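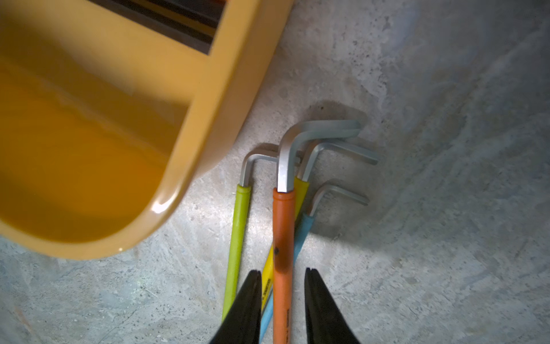
A tray is a promise about what you will look for next, Bożena Zalewska wrote in the margin of her diary, and it is hard to think of a better way into this part of the results. We had expected the diaries to tell us where small things end up. They did that, but they also told us how people talk themselves into putting a thing where it goes, and that was the real pleasure of reading them.

4.2 Long, thin things

Of the 3,708 entries in the Clutitz diaries, the ones we kept going back to deal with objects that are long, thin and easy to roll or slide: pens, pencils, hex keys, paintbrushes, skewers, knitting needles, spare wicks. We call them long, thin things because that is what the diary keepers called them. They are wonderful to study. They fit almost anywhere, so the choice of a place says a good deal about the person choosing.

Two habits came up again and again. The first we call lying together. A keeper lays all the long things side by side in one shallow container, whatever they are for. A red pen ends up next to a screwdriver, and both share the tray with a chopstick. The second we call lying by use, where the writing things have one home and the tools have another, even when both homes are half empty.

Hex keys turned out to be the most argued-over object in the whole set. They are long on one side and short on the other, so they will not lie flat against a pencil. When several are dropped together the short ends hook over each other and the bundle has to be lifted as one. Four keys with colored sleeves, like those beside the container in Figure 3, look as though they should be simple to tell apart, and for many keepers they were. Irena Bednarek sorted hers by sleeve and was delighted with the result. Others told us that they never learned which color went with which size, and that they still held each key up to the screw before trying it. Both groups wrote that they liked the colors! We had not thought of asking about liking, and we are glad that the open page at the back of the diary gave people room to bring it up.

Where the keys shared a container with pens and pencils, they were usually the first to be taken out again. Some keepers gave them a jar. Others stood them in a block or tied them with a rubber band, and a fair number simply left them beside the container, close enough to count as put away. We came to love that last group of entries. "Next to the tray" was not one of the places on our printed list, yet keepers wrote it in by hand so often that we added it as a code of its own before the second round of reading in August. Things left next to a container are neither lost nor stored. The people who leave them there know exactly where they are, and say so with some pride.

Slots and open trays

Containers with slots deserve a word to themselves. Our guess going in was that a row of slots would be used one slot to one object, with the pens standing or lying in order. The diaries say otherwise. Keepers who owned a slotted tray often laid their pens and pencils across the open part of it at a slant and let the slots be. Asked about it later, they gave answers that made good sense. A slanted pencil is easier to pick up, because one end is raised by whatever lies under it. A slot asks for a decision each time, and the open part does not.

Ramiro Goicoechea kept two trays of the same model for the length of the study, one at his desk and one in his garage. At the desk he used the slots for a week and then gave up on them. In the garage he used them until the end, for drill bits, and wrote that he would not go back. The object seems to matter more than the tray here, and probably more than the person too.

Figure 4. Pens and pencils lying diagonally in a yellow plastic tray with a row of small slots along one side; a wire basket of snacks hangs at the back.

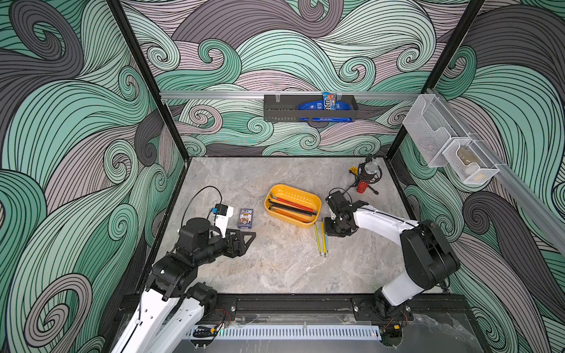
Hanging baskets drew a different set of remarks. People put in them what they wanted to see: snacks above all, then gloves, then mail. Long, thin things hardly ever went into a mesh basket, and the reason is plain to anyone who has tried it. A pencil put in point first finds a hole in the mesh and stays there. Zdzisław Malinowski lined his basket with a folded dish towel to get around the trouble and then found that the towel hid everything he had wanted to keep in view. He took it out again within the same entry.

Packets behave far better. They stand up or lie along the bottom, and it does no harm if a corner sticks out. Several keepers used a basket for packets directly above or behind a tray of pens, and described reaching for the two in a single trip, especially at 3 in the afternoon. We find this pairing charming and would like to see it followed up.

How far the pattern holds

We drew on 313 diaries for this section, leaving out those whose keepers recorded no long, thin things at all. Homes and small workshops are both included. The workshop diaries, most of them from Velar and the shared rooms at Pretosine, lean toward lying by use, though the difference narrows wherever a workshop has only one table. On a single table, lying together wins even among people who told us at the start that they could not stand it.

Bartosz Gajewski read the entries a second time without seeing our codes. His reading agreed with ours on trays and jars and parted from it on "next to the tray," where he wanted to separate things set down on purpose from things that had been left. We tried this and could not do it from the written entries alone. The next diary form asks keepers to mark the difference themselves, with a small tick in the right-hand column.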